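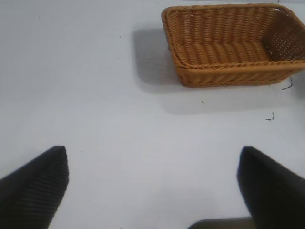
Basket on the white table.

2024-03-04

Location data in posted photos, continued. Yogesh Bhardwaj wanted a number for the talk at Manodham, so he is getting one, and he may not like it.

Setup same as in January. Test account on Tramau, test account on Jasemau, both set to "friends only," which I'm starting to think is more of a mood than a setting. Batch of 600 photos from the shared pool, all taken with location switched on. Uploaded through the phone app, downloaded again from a second account, read the hidden data with the usual script.

Tramau: strips everything on upload. Good. Checked twice since I didn't believe it.

Jasemau: strips the coordinates if you post to the main feed. If you send the same photo as a "full quality" attachment in a message, the coordinates come along for the ride. 107 of the batch went out as attachments before the account got rate limited, and every one came back with the location still in it. The help page says "we remove sensitive details where possible." It was possible. The feed does it.

Urmila Bhatt pointed out that the hidden data is only half the trouble, and she's right, annoyingly. She took 40 photos with the data already stripped and tried to work out where each was taken using only the picture and the caption. Ten minutes per photo, timer on, no paid tools. I'll leave her count for her own entry, but the captions did most of the work for her. People will crop out the house number and then write "so glad we moved two doors down from the bakery."

My own test account was no better. I had posted one made-up birthday, one made-up dog and a complaint about parking, and Urmila had the street in up to 10 minutes. I gave the dog a name I really do use in a password. Changed the password. Kept the dog.

Problems today:
Script fell over on file names with accents in them. Fixed, badly, with a rename step. Do not build on this.
Jasemau logs you out if you change privacy settings too often in an hour. Protecting us from ourselves.
Shakya (the old test phone, for anyone new) had its clock wrong again, so ignore the time column in the first sheet. The coordinates are fine.

For the handout: Yogesh's draft says "think before you post." I've crossed it out. Everyone thinks before they post — they think it's a nice photo. Suggested instead: turn off location for the camera, wait until you're home to post the vacation, look at the caption as if you were your least favorite cousin.

Still to do: rerun the attachment test on the web version of Jasemau, and ask Urmila whether her timer included the coffee. Raw sheets are in the shared folder under "final," next to the other two called "final."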